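4. Building the gripper at Plerkwood

Figure 4. The tip of one finger with its square marker, next to a pale gray mesh panel with daylight coming in on either side. 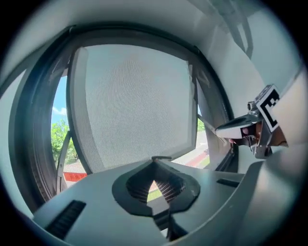 4.1 Fingers and markers

I printed the first fingers in the shared workshop at Plerkwood in December, mostly in the evenings when the big printer was free. Kwok-wai Sin had warned me that my first drawing was too blunt for anything narrow, and he was right! The version I kept tapers toward a rounded point (see Figure 4), with a white underside and a black upper surface. The marker rides on top of the finger, tilted, and we read the opening of the gripper from it in software.

Getting that tilt right took me far longer than the finger itself. With the marker mounted flat, the reading dropped out whenever the light came in low, and I spent a whole evening blaming the code before Yee-man Fung suggested I try a wedge under it. I cut wedges from scrap and went through 17 of them (most are still in a jar on the bench). The one we settled on held the reading well enough that I stopped fiddling — for me that is saying something.

4.2 Linkage and slop

The linkage parts are metal, and I'd do that again. My plastic ones wore at the pivots, and by the end of the first week I could wiggle the fingertip by hand without the trigger moving at all. Hiu-tung Leung had a box of small brackets left over from the Traltden build, so we drilled those out and used them. The holes don't line up perfectly. I filed two of them slightly oval, put in a washer, and called it done.

We then cycled the gripper 479 times on the bench, opening and closing by hand, with a break for tea in the middle. One screw worked loose and nothing cracked. I added thread locker after that and haven't had to touch the screw again.

4.3 Working in tight places

A bench is a kind place to test a gripper, so we also wanted struts, thin edges and mesh, the sort of thing a fingertip snags on or misses. Outdoor light was the other worry. Bright sky behind a dark edge makes the marker harder to read for our software, and the settings we tuned under the workshop lamps were no good outside. Yuk-lan Kong rewrote the exposure step so that it looks only at the part of the view where the marker can be, and on our logs this cut the lost readings by up to 62 percent.

I'm still not happy with the width of the finger mount. It bumps into things before the fingertip gets there, and shaving it down means moving a screw I would much prefer to leave alone. Yuk-lan Chuang has drawn a slimmer mount, which we haven't printed yet.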